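Workshop notebook, November
Friday, started writing this at ten past four with tea

Job 3769, the play greengrocer's for Tarawneh nursery. Mostly vegetables today, a bit of table, and one argument with a drawer.

The box of toy food finally turned up from Flerkeck this morning, so I tipped it all out on the pale table by the window and lost the better part of an hour to it. I'd been expecting painted wood. It's a right mixture! A few painted wooden things, a felt lettuce, and then the carrot, which is orange plastic and looks printed to me, judging by the fine ridges across it. Noura Nasrallah thinks so too, and she's handled far more of this stuff than I have. There's no paperwork in the box to say either way. I've emailed to ask, mainly so I know what I can clean it with.

I like the carrot a lot, ridges and all. The orange is properly bright, and it goes from a wide top down to a point without any silly face on it. My worry was that the ridges would feel scratchy, but I ran my thumb up and down it while I was on the phone and it's fine, more like corduroy. The dark seam down the middle isn't sharp. They will hold muck though. Somebody's going to drop it in yoghurt on the first morning. Old toothbrush and washing-up liquid is my plan, and I'll put that on the care sheet for the nursery once I hear back about the plastic.

What it has done is spoil my crate design. I'd drawn the crates on the assumption that every vegetable would lie down flat and look smart, and a carrot does not want to lie down flat, it wants to roll round its own point like a pencil. Noura's suggestion was to stand them up in a rack, point down, tops showing, so the children see a row of orange from the front of the stall and pull one out. Much nicer. It also means they have to aim when they put it back, and the nursery did ask for fiddly things for small hands. 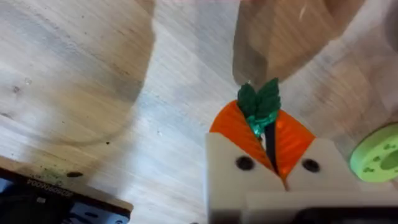 So, the rack. I cut a test strip from the ash offcuts, 253 mm long, with three holes in it, each a different size, and tapered the inside of each with the cone rasp. The smallest grips too hard and you end up lifting the whole strip. The biggest swallows everything and leaves you digging about with a fingernail. The middle one is near enough, though I want the edge rounded over more before I'd let a three-year-old at it. I'll cut a proper one on Monday if the ash behaves. Strip is on the shelf over the vice with the holes labelled in pencil, please don't tidy it.

Meanwhile the table. I've been looking at it all week and I've come round to the colour completely. It's the one with the whitish-grey grain, and when I first saw it I thought it looked a bit washed out, like something left on a beach. But put anything bright on it and the thing sings. We tried the carrot, a tomato and the lid of the biscuit tin, and the carrot won by miles. I'd like the stall counter to match it. The dark streaks and the knots stay as far as I'm concerned, they stop it looking like a kitchen showroom. Noura is less sure about knots on anything for nurseries in case they dry out and drop, so the compromise is that I go over the counter boards and fill whatever moves when I press it, and leave the rest alone.

For the counter finish I did sample boards with the Plitavier white oil, one coat, two coats, and one coat with a rub back. Notes for whoever does the next lot (probably me):

One coat: grain comes up nicely, but patchy near the ends where I'd been lazy with the sanding.
Two coats: too chalky, you lose the thin darker lines.
One coat and a rub back with a grey pad: this one. Closest to the table by a long way.

Look at the samples by the window before you decide anything, and then look at them again over on the other bench. I judged them this morning with my own shadow lying across the lot and was convinced the second one was brown. Moved my head and it was practically white. Felt a fool. The light in this room goes off early at this time of year anyway, and by half three I was picking colours under the strip light, never a good idea.

Sizes, so they're all in one place. Crate fronts stay at 96 mm high, I'm not redrawing those for a carrot. Rack goes in the left-hand bay, where the potato crate was going to be, and potatoes move to the floor, as in life. Counter overhang as drawn. I still owe Tarawneh a price for the extra rack, and I need to check what's left of the ash before I promise anything, as the Istero job has first call on the long lengths.

The drawer. It's the till drawer, and it's sticking at about 100 mm open, left side only. I've waxed the runner, I've taken a shaving off the runner, I've called it names. It was perfect on Tuesday, so my guess is the side has swelled a touch with the heating being off. I've brought it in to sit near the boiler cupboard over the weekend and I'm not taking another shaving off until I've seen what it does. If it's still sticking after that I'll plane it and stop moaning.

Still to do:
Ask Flerkeck for more carrots. One is no use for a rack, and I've no idea whether they sell them singly.
Check every carrot that comes against the middle hole, in case they vary.
Round over the rack edges, both faces.
Find out if the felt lettuce can be washed. I suspect it can't.
Order grey pads, we're down to the manky one.
Biscuit tin lid back on biscuit tin.

Noura's just been past and says the rack should lean back a bit so that the tops face the children. She's right, annoyingly, and it means the holes want drilling at an angle, so there goes my nice simple jig. I'll have a go with a wedge under the strip first thing and see how far over it can tip before things start falling out.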